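Sunday, June 15, 2025
Dye bench, cotton yarn for the plaid order

Picked up where Raphaël left off. His skeins had been soaking overnight in the gray tub with a little soda ash and a squirt of the neutral soap. Wrung them by hand, didn't spin. Water in the tub was pale tan, so the scour had pulled something out of them. The Santoso yarn always gives more of this than the Hisura does. Changed the water and let them sit again while I mixed stocks.

Stocks

Mixed fresh yellow, red and blue, each made up to 1000 ml with cool tap water. Paste the powder first with a spoonful of water, then thin it. The red still clumped. Strained it through an old stocking and it was fine after that. Labeled the jars with tape on the side, not the lid, because the lids got swapped last time and we lost a whole olive bath to it.

The old navy stock from before the move is dead. Tried it on a scrap and got a weak slate that rinsed nearly all the way out. Poured it off. Raphaël, please don't keep the black one either, it's the same age.

Baths

Total yarn for today 800 g dry weight, split over the colors in Wendelin's plan. Salt in first, yarn in, stirred on and off, then soda ash dissolved in warm water and added in 3 parts with the yarn lifted out each time.

Bath temperature 41 C at the start. It drops fast in the steel pots. The two in the picnic cooler held much better and I'd like to do all of them that way if we can find another cooler with a lid that closes.

Orange: went too red. Cut the red by half on the second try and it matches the card by daylight. Under the bench lamp it still looks wrong, ignore the lamp.

Olive: good on the first try. Yellow with a bit of blue and a very small amount of red. Write-up is in the recipe binder behind the green tab.

Magenta: straight from the jar, no mixing. Leave it alone.

Mint: uneven. Light colors show everything. One skein has a pale band where the tie was too tight. Retied the rest with loose figure eights. The bad one can go to sampling.

Purple: skipped, ran out of clean pots.

Rinsing

Cold until the water looks weak, then warm, then hot with soap, then hot again. The orange and magenta took the longest. Blotted each one on a white rag under the iron. Magenta left a faint pink mark, so it gets another hot soak tonight before it goes near any white.

Color order

Wendelin wants narrow light bands between the big checks. His point is that red and olive next to each other go muddy from across a room, and a line of white or yellow keeps them apart. I was for leaving the white out, since it shows every bit of bleed. Went through it with him on the phone and we're keeping it.

The plaid on the bed at home is the nearest thing I have to what he means, with the big red, orange and green checks crossed by pinks, navy, mint, yellow and white.

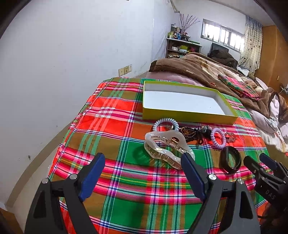
Warp notes

Wound a short sample warp in the Cuvgate undyed to check the sett before using up good color. First try was too open and the weft slid. Moved to the closer reed and it beat in square. Edges draw in a little on the left, which is my left-hand throw and nothing to do with the yarn.

Wove a few inches with leftover orange over olive. The crossing reads as brown, a decent one. Cut it off, washed it and pinned it by the window. Will measure shrinkage when dry.

To do

Second hot soak for magenta.
Purple bath, half the blue Wendelin wrote down.
New navy powder. Try Jirkodeo first, they had the small tubs.
Redye one mint skein to replace the banded one.
Wash the gray tub properly, there is a ring in it.
Ask whether the September date is for cloth off the loom or cloth finished and hemmed.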